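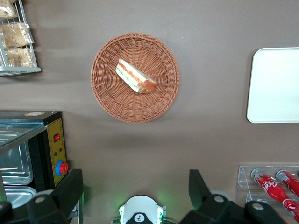

Sandwich in a basket beside the food warmer, Henton snack counter.

Snack counter at Henton: do we need it?

The plan to swap the two vending machines on the Henton ground floor for a proper snack counter is back, and this time it has a price on it: $3,663 for the warmer, the racks, the baskets and the first order of stock. Donnelly, who would supply the lot, say a counter like this "draws people in." Maybe. The machines draw people in too, and they take cards.

My first doubt is the food. A sandwich in a woven basket looks nicer than one behind a coil, I'll grant that. But baskets don't keep anything cold, and the quote has no chiller in it. I asked how long a sandwich is supposed to sit out and was told it would "turn over quickly." With 27 people in the building on a good day, I have my doubts about that as well.

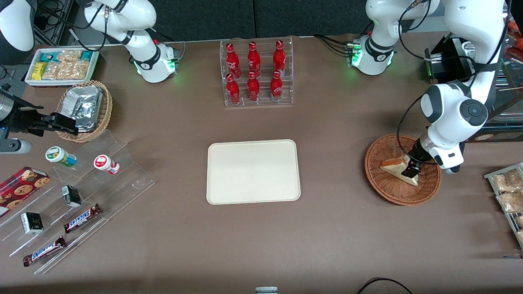 Then there is the matter of space. The table proposed for the ground floor is the one that now holds the mail trays and the Skivdale sign-in book, and I have yet to hear where those are going. Display stands eat up room fast. Six bottles of Coca-Cola in two rows of three, one row raised behind the other, make a tidy sight on a clear rack, but a rack like that takes up a good piece of table for six drinks. The machine by the stairs holds far more and stands on the floor.

I'm also wary of the stocking. Chips and cookies will look after themselves for weeks. Pastries won't, even wrapped, and the plan doesn't say who throws out the old ones or who pays for them.

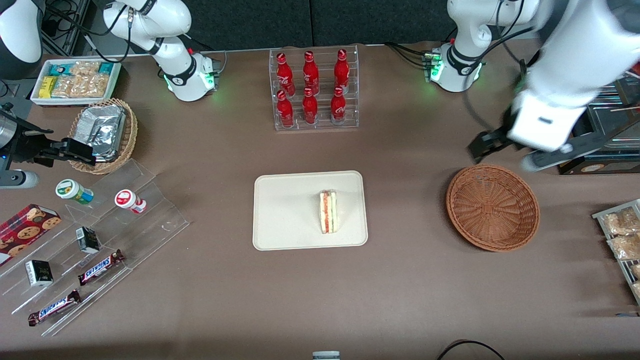
Unmont put in a counter of their own last June. Their note to us calls it popular, with no sales figures attached, and it mentions that prices have gone up once already.

If the vote goes ahead, I'd ask for a trial with packaged snacks and drinks only, and the machines left plugged in until it's over. The full quote is pinned up by the mail trays. Comments are due by March 1, 2019.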